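Depot charging bay check - Handau yard, electric trucks
27 Feb 2020, checked by Joris Van der Linden

1. Cable sheaths: pass. Two scuffs on bay 5, same as before. Fitero calls them cosmetic. I would like that in writing.
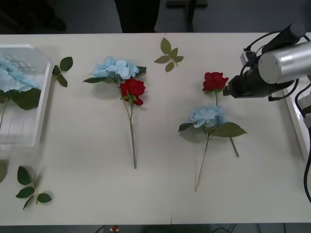 2. Emergency stops: fail. Bay 2 took two presses. "Works fine" is not a test result.

3. Bay clearance: pass, barely. Trailers still get parked over the line.

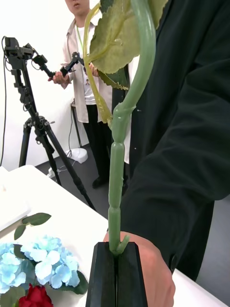 Artificial stem and serrated leaf, close up

4. Meter log: reads 1,726 kWh. Does not match the office sheet - which one are we billing from?

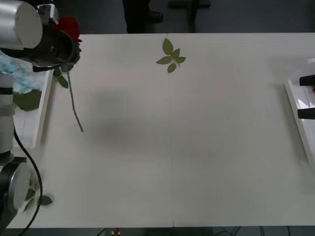

Recheck promised for May. I have heard that before, so bay 2 stays locked out until then.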